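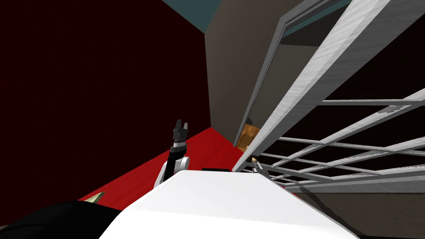
Setting Up a Robot That Lives in a Computer

Home | Features | Workshop | Back Issues | Subscribe

I've spent a good part of my working life lying on concrete under robot arms, so when Vurkcombe asked me to come look after Bustos for a while I packed knee pads. I never took them out of the bag! Bustos is a two-armed robot with a white body and black grippers, and it exists entirely inside a simulator called Trarnix. No oil, no cable ties, nothing to drop on your foot. I figured I'd be home by lunch.

Well. A simulated cell needs every bit as much fussing as a real one, and in some ways more, because you can't hear anything going wrong. With a real arm, a bad joint will usually tell you (mine used to squeal). In Trarnix a bad joint just looks fine until a run goes sideways and you're left scrolling back through the log with cold coffee.

The first morning of any setup goes to the room. Walls, floor, cabinet, rack – each one has a shape you look at and a second, simpler shape that the physics uses, and the two can drift apart. Wire racks are the worst. Someone models a lovely open grid of rods, then the software wraps the whole thing in one solid block, and the gripper stops dead in what looks like empty air. So I turn on the collision view, which paints the physics shapes over the pretty ones, and go along the rack with one gripper, nudging it at the rods and between them. If it stops where there's metal and passes where there isn't, I move on. If not, the rack goes back to be rebuilt out of separate bars, and I go find a sandwich.
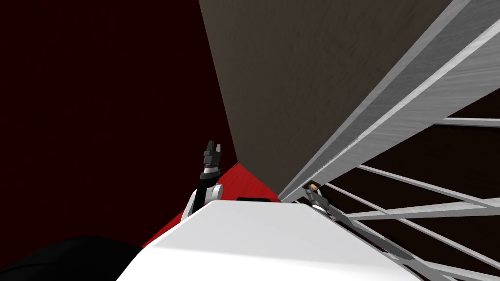
Then there's contact stiffness, and I could bore you all night with that one. Set it too soft and fingertips sink into metal like it's butter. Set it too hard and the arm buzzes whenever it leans on something, a tiny fast shiver you might miss if you're only glancing at the screen. I keep a plot of joint torque open in the corner while I tune, and I change one number at a time. Two numbers at a time is how I lost most of an afternoon in May.

The step size matters too. The folks at Govolell, who supply our arm models, ship them with a timestep that's fine for waving around in open space. Up against a rack it wasn't enough for us, so I cut it to 2 milliseconds and had the gripper joints solved 4 times as carefully as before. Slower, sure, but the buzzing went away and I slept better.
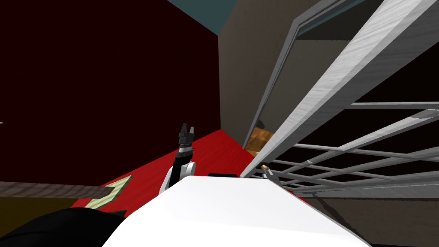 FROM THE WORKBENCH
By our robot upkeep columnist

Camera checks come next. I do them after the contacts because I like them more, which is no kind of engineering logic, but there you go. Bustos sees from its own body, looking out past that white shell toward the grippers, and a small change in tilt changes what the robot has to work with. A degree or so the wrong way and you've traded a gripper for a lot of ceiling. I save the pose I want, reset the cell, and compare. Then I do it again with the arms in a different place, in case the camera got attached to something that moves. (It's happened. I felt seasick.)

Close work near metal gets a look of its own. Shiny rails can throw highlights that wander when the view shifts, and I want to know how bad that gets before anybody starts collecting runs. I leave some of it in. A robot that's only ever seen dull gray paint is in for a shock when it meets a real cabinet.

After that I let the resets go overnight: 600 of them, back to back, arms up, objects placed, short wait, start over. It's dull stuff and it catches more than anything else I do. On my first try, eight came back with a loose object sitting partway through the surface it was supposed to rest on. The starting height was a hair too low, and the physics either shoved the thing out or gave up on it. I raised the drop height, ran the whole batch again, and got a clean log at breakfast.

Day to day, keeping the cell healthy is mostly housekeeping. I write down every setting I touch, with a plain-English note on why. I keep one copy of the cell that only I can edit. When Trarnix puts out an update I run the rack check before anything else, even when the notes swear nothing changed in contacts – especially then. And I check the gripper zero, meaning that when the software says closed, the fingers really are closed. On a real machine I'd slide a strip of paper between them. With Bustos I zoom in until my nose is nearly on the monitor.

My knees have never felt better, by the way. My eyes are another matter, and next month's job is a second cabinet with a drawer in it, so I've ordered a bigger screen.

Print this article | E-mail this article

Related stories
Why Your Simulated Drawer Won't Close
Reading a Torque Plot Without Panic
Collision Shapes: When Simple Is Too Simple
A Beginner's Guide to Gripper Zeroing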